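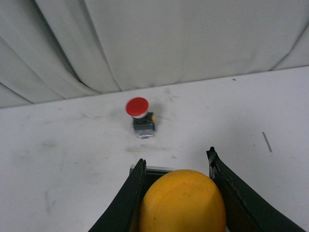

The Terkis mushroom-head emergency stop is sold as a panel component: actuator, collar and contact block, with no enclosure. I bought two of them in May to replace the tired stop buttons on a pillar drill and a small belt sander, and one has now been in service on the drill long enough for me to have a view. The second stayed on the bench for checking with a meter and for general prodding. It will stand upright on its contact block on a flat table with no support, red cap uppermost, a minor convenience when you are trying to read terminal markings and hold two probes at once.

Supplied parts

Each button arrives in a plain bag with a locking nut, a rubber sealing washer and a folded sheet of instructions in small print. The sheet gives the hole size, the tightening order and a wiring diagram. The diagram is correct. The text beside it has been translated at least once too often, and the paragraph on the anti-rotation tab took me several readings. There is no legend plate in the bag. If your panel needs one it has to be ordered separately, and Trastton, who supplied mine, had them out of stock.

Fitting

The actuator goes in from the front of the panel and the nut from behind. I fitted mine to a 2 mm steel plate. The nut is plastic with a coarse thread and it started cleanly every time. It needs more force than fingers can give to stop the head turning, and the flats are shallow enough that an ordinary spanner tends to ride off. I used the ring tool left over from a Wibisono selector switch, which happened to fit. Terkis should put one in the bag.

The contact block clips to the back of the actuator and is released with a small lever. With the panel open on the bench this is easy. Inside a shallow box it is awkward, as the lever wants to swing into the space where the cable comes in. Turn the block before you commit to a cable entry position.

Wiring

Terminals are screw type, captive, with a cross-slot head that takes a flat driver as well. They accept two stranded conductors with ferrules, though the second one needs persuading. Clamping is firm. I pulled each conductor hard after tightening and none moved. After several weeks on the drill I opened the box again and the screws took no further turn.

My block has a single normally closed contact. Closed-circuit resistance was too low for my meter to resolve beyond its lead resistance, on both samples. With the head latched down, both read open circuit. I repeated this 12 times on each, with the same result.

Operation

Press to latch, twist to release. The travel is short and there is a definite snap near the bottom. I tried to find a position where the head would rest half down without latching and could not, on either sample. The twist release is stiffer than the button it replaced. With dry hands I have no complaint. With oily gloves it takes a proper grip, and Yee-man Tu, who shares the workshop and has smaller hands than mine, finds it a nuisance and has said so more than once.

The cap is large enough to hit with the heel of the hand without looking for it. The surface wipes clean with a damp cloth. Cutting oil has left no marks on the one in use.

Comparison

I also have a Trornivix button on the bandsaw, bought earlier and at a higher price. Its release is smoother and its nut is metal. Its contact block is deeper, however, and would not have gone into the drill's switch box. For a shallow enclosure the Terkis is the better fit. For a new panel with room behind it I would pay the difference.

Faults

One of the two had a flash line on the nut that needed trimming with a knife before it would sit flat on the washer. No electrical faults on either.

Rating

4 out of 6. One mark off for the missing ring tool and one for the instruction sheet. The second button goes on the sander when I have made a bracket for it.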